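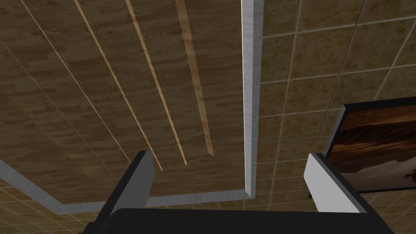 Liudmyla Savchuk wrote that her group compared two grippers for a week before finding that the wrist cameras had been set to different fields of view, and she asked that the camera check be moved to the top of this guide. It has been moved.

Comparing Grippers in the Gesness Simulator

This page explains how to compare two parallel grippers on the same simulated robot. It applies to users of the Provier controller and assumes that the simulator is already installed.

Step 1. Match the cameras

Open the camera settings for each wrist and copy the values from the left side to the right. Both fingers should be visible at the bottom of the view when the gripper is open. If one finger is missing, correct the mounting angle before changing the field of view. Save the settings under a new name. The default file is overwritten at each update.

Step 2. Load the room and set the arms

Load the indoor room supplied with the simulator and set the random seed to 519. Use the same seed for every run in the comparison. Send both arms to the forward pose with the grippers open, then wait until the controller reports that the joints have settled.

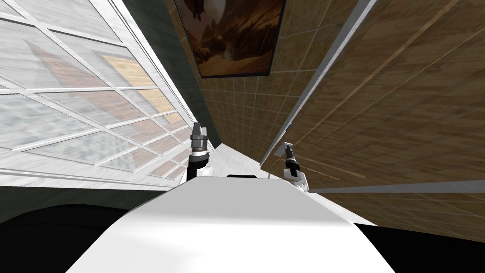

Once the joints have settled, record the resting position of each wrist. A difference between the recorded and commanded values usually points to an old calibration file. Load the current file and repeat the step. Do not correct the difference by hand, as the controller will apply its own correction a second time.

Step 3. Run the grasp trials

Run 21 trials with the Tanasarn gripper model and 21 with the Nustodel model. Keep the closing speed at the same setting throughout. The approach path should also be the same for both, including the tilt of the wrist near walls and panels.

Small, rounded objects are the most useful for this test. Flat objects tend to hide differences in pad shape. Pause the run when the object is between the pads and save a wrist view before giving the close command. 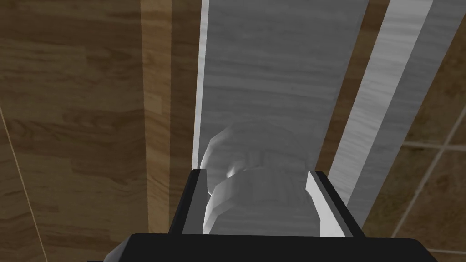 Wrist view: rounded object between the finger pads.

Step 4. Review the results

For each trial, enter the outcome as held, slipped or missed. A trial counts as held only if the object remains between the pads for the full lift. Trials stopped by a controller fault should be run again and noted in the log.

Results are kept on the shared drive for 14 days. Users who need them longer should export the log and the camera settings together. The next review of this guide is planned for June.

2 comments | 14 shares

Search this guide Enter a keyword

Contact the Simulation Help Desk | Copyright Gesness | Back to top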